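Anoma Debnath has run the evening alterations class at Monia for 13 years. She started with three students and a borrowed machine, and she still teaches the first session by hand, with a needle and a piece of scrap cotton.

"People want to get to the zipper," she says. "I make them sew a straight line first. Then I make them take it out."

Most of her students come with one item in mind. Last October it was coats. "Linings, mainly. The pocket goes, then your keys end up in the hem." She charges nothing for a repeat visit if a seam fails.

Kasun Wickramasinghe joined as a student and now teaches the hemming session. He learned on his mother's kitchen table and had to drop several habits. "I never pressed anything," he says. "Anoma would hold up my pants and just look at them."

He tells beginners to buy decent thread before they buy a machine. His own machine, a secondhand Drorine, has a broken light that he has not fixed.

Asked what she would change, Debnath says the class should be longer. "Two hours goes fast. You spend half of it finding your scissors."

Wickramasinghe wants a session on curtains and other large pieces, where the weight of the cloth pulls at the stitches. Debnath has agreed to try one. 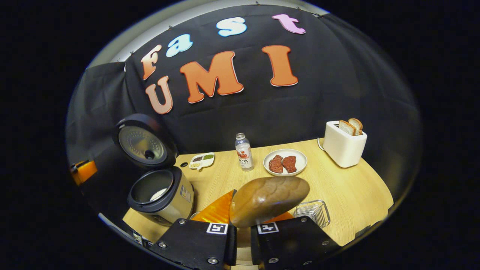 Joining the class

New students can start at any session. Bring one item to mend, washed, and your own scissors.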